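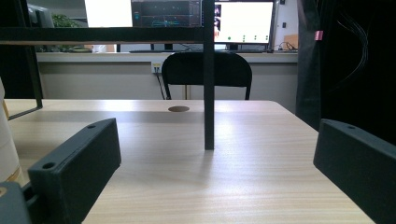 What is a hand-held gripper?

A hand-held gripper is a two-fingered grasping tool, held and worked by a person, that carries a camera so that ordinary handling tasks can be recorded and later used to train a robot arm.

Overview

Hand-held grippers of this type are built both by research groups and by hobbyists. In home and shared-workshop use they are usually made from printed plastic parts, a pair of linear rails, a trigger and a small wide-angle camera. The person holding the tool opens and closes the fingers with the trigger while the camera records the fingers and whatever lies in front of them. Because the same finger shape can be fitted to a robot arm, the recordings show the task much as the arm's own camera would see it.

The tool has no motor in its simplest form. Some builders add one later, either to hold a steady grip or to use the same body at the end of an arm.

The Dretley gripper

The Dretley gripper is a design that came out of the shared workshop at Dretley. The first version was finished in February and used a single moving finger against a fixed one. It was dropped after a short trial, as objects tended to be pushed sideways before they were held. The second version moved both fingers toward the center by means of a rack on each side and one pinion between them. Plans for it were posted on December 10, 2019, and most later builds follow those plans.

The complete tool weighs 461 grams without the camera. The fingers open to 135 millimeters, measured between the inner faces. Two finger types are in use: a plain block and a block with a thin rubber face. Both attach to the carriage with the same screws, so they can be changed without taking the rack apart.

Construction

The body is printed in five parts: the handle, the trigger, the rail plate and the two finger carriages. The handle is printed upright to keep the layers from splitting where the trigger pin passes through. The rail plate is printed flat and should be checked with a straightedge before assembly. A warped plate causes the carriages to bind near the closed position, a fault often blamed on the rack.

The trigger pulls a cord that turns the pinion. An extension spring brings the fingers back to the open position when the trigger is released. Early builds at Dretley used fishing line for the cord. It stretched, and the fingers no longer closed fully after an evening's work. Braided line replaced it and has stayed in the plans.

The camera mount sits above the rail plate and tilts down toward the fingertips. Its angle is set once, with both tips in view, and then locked with a nut. Moving the mount between sessions makes the recordings hard to combine -- for this reason some builders glue it in place after the first successful test.

Variants

The Olmedo variant replaces the cord with a rigid link between trigger and pinion. It gives a firmer feel and needs no adjustment, but the handle is longer and the tool is harder to use close to a tabletop.

The Zadstead variant keeps the cord and adds a small servo in the handle. The trigger then acts as a sensor, and the servo moves the fingers. It is heavier than the Dretley original and requires a battery or a cable. Its main use is on builds where the hand-held tool and the arm are meant to share one gripper body.

Use in the workshop

A table at sitting height is common, with enough room to walk along at least two sides. Lighting is kept the same from one session to the next where possible. A session begins with the fingers fully open, then fully closed, so that the width of the opening can be worked out from the video afterward. Tasks are short: picking up a cup, moving a block, folding a cloth.

Recordings are sorted with Jinon, a small program written by members of the Dretley workshop. It cuts each session into separate attempts, marks the ones in which tracking was lost and writes the finger opening to a text file. Jinon does not train a model and has no control over an arm.

Known problems

Wear on the pinion is the most frequent fault. Printed pinions develop play after over two months of regular use, which shows up as one finger arriving late. A metal pinion of the same pitch fits without changes to the carriages.

Tracking can fail when the camera faces a blank surface at close range. The usual remedy is to place a few printed markers within view and to move the tool more slowly near the table.

See also

Parallel gripper
Rack and pinion
Teleoperation
Robot learning from demonstration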